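Looking After Soccer Boots and Match Balls at Home

Updated 06/08/2020

Knock the studs together outdoors and let the mud dry before brushing. A stiff nylon brush clears the sole plate; use a soft one on the uppers. Wipe leather with a damp cloth and skip the washing machine, as the heat and spin weaken the glue line.

Stuff the boots with newspaper and change it after 4 hours. Keep them off radiators. Screw-in studs should come out every 14 days in the season — a smear of petroleum jelly on the thread stops them from seizing. Tighten by hand, then a quarter turn with the key.

Balls lose pressure in storage. Moisten the needle before it goes into the valve, and check with a gauge, not a thumb. For a match ball, follow the range printed beside the valve. Over the summer break, let out half the air and store it indoors.
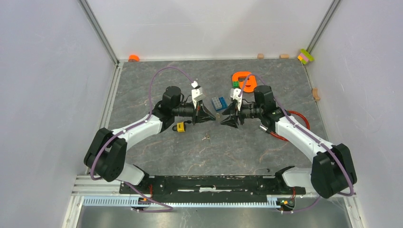

A reader in Clustine writes that glycerin works better than water on the needle, and that one drop in the valve in May kept her old Skirell ball holding pressure through the break. Silicone oil is also suitable. Do not use cooking oil, which attacks the rubber.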